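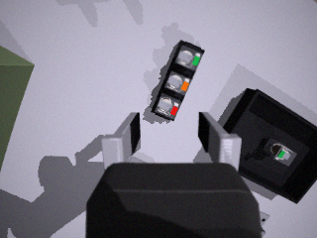 Who's starting at quarterback for Hendow this weekend? Bradley Cropper, as long as his ankle pulls up all right after training.

I rang the club on 07/03/2022 expecting the usual brush-off and got coach Lionel Ackroyd himself, who was in a very good mood (they've won two on the trot, so fair enough!). He told me Cropper threw with the first team all session and moved well enough to get the nod over Darren Pickering, the young bloke who filled in for the last game and did a bloody good job of it, if you ask me.

Pickering ran for 109 yards in that one, mostly on broken plays where he just tucked it and took off, and I'll admit I was out of my seat for the long one down the left sideline. He also threw it straight to a Mikex linebacker in the third quarter, and I reckon that's the play Ackroyd can't get out of his head. "Darren's going to get plenty of footy with us," he said. "Bradley knows the whole playbook and I want that against a defence like Winer's."

Winer have let in only nine points across their past two matches, and Gareth Sugden has been a menace off the edge. Hendow's left tackle is still out with a crook shoulder, so whoever's back there is going to be running for his life a bit. I'd have kept Pickering in for that reason alone, but then I'm the one up in the cheap seats with a pie.

Club president Shirley Stockdale says the gates will open early and under-eights get in free. She's also hoping the new scoreboard will be going by kick-off, though the sparky was still waiting on a part when we spoke. Bring a hat, there's hardly any shade on the far side. The return match against Winer is down for May, at their place.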